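Lecture 8: From Gripper View to Action
Course notes, Robot Learning Software. Trinidad Manalo

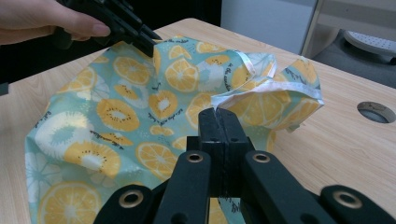
Fig. 1. Two grippers on a printed fabric bag, wrist view.

Today covers what the policy gets as input, what it puts out, and how we line the two up in time. Read the Rees notes on pose filtering first if you missed last week.

1. Observation
The network gets one wrist image per gripper plus the jaw opening. There is no overhead view. In Fig. 1 the near gripper's jaws stay at the bottom center of the image, clamped on the cloth under the white trim. The fingertips keep the same place in every wrist image, so the network can learn where contact will happen in pixel terms. The arms of the linkage take up a good part of the lower image. Don't crop them out. Aurelia Enache tried it on the Brollen set and jaw width estimates got worse.

2. Cloth state
We don't fit a mesh. A crumpled bag has too many folds hidden from the camera, and the fruit print adds edges that have nothing to do with shape. An edge detector will fire on a citrus slice as readily as on a fold. The trim is a better cue, but it twists over itself, so a simple line fit fails. We encode the whole image into a vector of length 784 and let the policy sort it out.

3. Action
Output is a chunk of 11 relative poses per gripper, with a jaw width for each. Relative means relative to the gripper's pose when the image was taken. Run the first eight, then query again.

4. Timing
Image and pose come in on different clocks. Relusier stamps both on arrival, which is wrong by the camera delay. Measure the delay, subtract it, then interpolate the pose. With two grippers, do this for each one separately before computing the pose between them.

Homework
Use the Altport loader. The set has more than 3000 episodes, so start with a small subset. Plot jaw width against time for both grippers and mark each grasp. Due before the May review.

Related notes
Lecture 7: Filtering Pose Tracks
Lecture 9: Choosing a Chunk Length
Lab 4: Camera Delay

2 comments | 14 shares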